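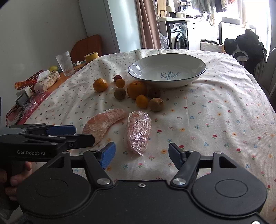 Efthymia Nikolaidis says plastic film is the only way to keep peeled pomelo, and I'd like to know if anyone has tested that or if it just gets passed along. She runs the fruit table at our Plelbridge get-togethers and wraps every segment one by one, tight, no air. I peeled a whole pomelo last night and it took me 30 minutes. Two people can't finish one of these. Last time I put the leftovers in a bowl with a plate on top and by the next evening the outside had gone leathery, so I'm not saying she's wrong. But one by one? That's a lot of film for a fruit that comes in its own two-inch padding.

Second part. The rest of our fruit sits out on the table together: apple, oranges, the little citrus, kiwis, a lemon. My sister says the apple is going to ruin the kiwis. I've heard this about apples and everything else for years and I have never seen it happen. True or not?

Posted by Bedoya

We use cookies to remember your settings and improve your visit. By continuing to browse you accept our cookie policy. Accept – Manage choices

Noltia
Wrapping works, but one at a time is overkill unless you're packing lunches. What dries out the segments is air. A small box with a lid that fits does the same job, as long as the box is close to full. Half a box of air and three lonely segments, you'll get the leathery thing again.

I'd peel less. Cut the pomelo, take out what you want and leave the thick white pith on the rest. Press film over the cut side only and put it in the fridge. I've had it keep four days like that. Once the thin skin is off each segment I wouldn't count on more than two, whatever Efthymia says – and mine have gone a bit bitter by the second day.

On the apple, it's true but oversold. Apples give off ethylene gas and kiwis respond to it. If yours are hard as rocks, you want the apple there. If they're already soft, move them to the fridge. The oranges and lemon mostly don't care. One small apple on an open table isn't going to do much overnight. Put it in a closed bag with the kiwis and you will notice.

Nilidine
just eat it the same day?? never had leftovers in my house. also those green produce bags are a scam, I paid 16 dollars for a pack and the kiwis went mushy anyway

Bedoya
Thanks Noltia. I'm not sold on four days, but I'll try leaving the pith on with the next one and see. The kiwis are still hard, so the apple can stay where it is for now.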